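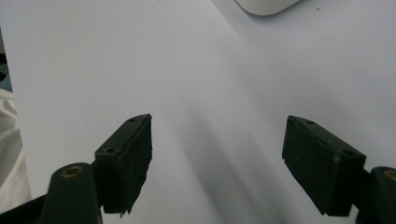

Projects > Equipment Review > Minutes

Hand-held gripper kit (Parnden) – review meeting, June

Print this page | E-mail this page | 2 comments | 5 shares

Present: Peter Kopecký (chair), Boris Hrubý (test bench), one representative of Grusgate by telephone for items 3 and 4. Apologies from the Proturton site.

Meeting opened at 14.10.

1. Minutes of the previous meeting
Agreed with one correction. Under item 5, "returned" should read "returned for recalibration".

2. Condition of the kit
BH reported on the pair of grippers supplied on loan. Both finger pads of the unit inspected are worn on the front face. The left pad has a ragged edge at its lower tip and the right pad is scuffed below the outer screw hole. BH considers the unit usable for light objects. PK asked whether the wear should be charged to us under the loan terms. The delivery note says nothing on the condition of the pads at handover.
Action: BH to write to Grusgate with the serial numbers and ask for the pad replacement price in writing.

3. Supply and price
Grusgate quoted for 26 pairs, delivered in two lots. Spare pads are sold in packs of 40 and packs cannot be split. PK said a full pack was more than Proturton would need in the first year and asked for a smaller quantity to be included with each lot. Grusgate will reply before the next meeting.
The cable supplied is the standard length. A longer one is available at extra cost. BH did not see a need for it at the present bench.

4. Bench trials
BH went through the task list. The current task uses the white board on the table, with a lidded clear container, a green soap dish and a round off-white piece as the objects. The operator holds one gripper in each hand.

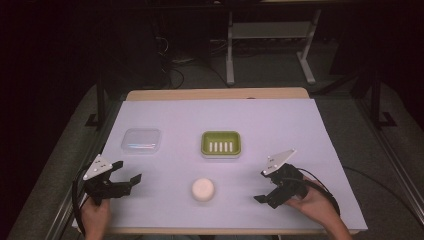

The target for acceptance is 100 logged attempts per task. The log stands at 77 for the present one. BH asked that attempts abandoned part way be entered on a separate line – the current sheet has no place for them and two operators have been recording them differently.
PK asked whether the triangular marker plates could be removed for storage. Grusgate advised against it. The plates are set at the works and would have to be checked again after refitting.
There was some discussion of the ribs in the soap dish. BH would like to keep the dish in the list for the remainder of the trial. PK preferred a flat-bottomed one as an additional task, not a replacement. Agreed to leave the list as it is until the log is complete.
Action: BH to revise the log sheet and send it to Proturton.

5. Comparison with the Vlček kit
Deferred. The Vlček kit has been ordered and no delivery date has been given. PK wishes both kits to be tried on the same board with the same objects, and by the same operators where the rota allows.

6. Any other business
The user guide for the Parnden kit gives two different values for the pad screw torque, one in the text and one in the parts table. Grusgate to confirm which is correct. Until then pads are not to be changed on site.
BH asked for a second storage case. Approved.

Next meeting: same room, 14.00. Comparison (item 5) to be taken first if the Vlček kit has arrived.

Meeting closed at 15.25.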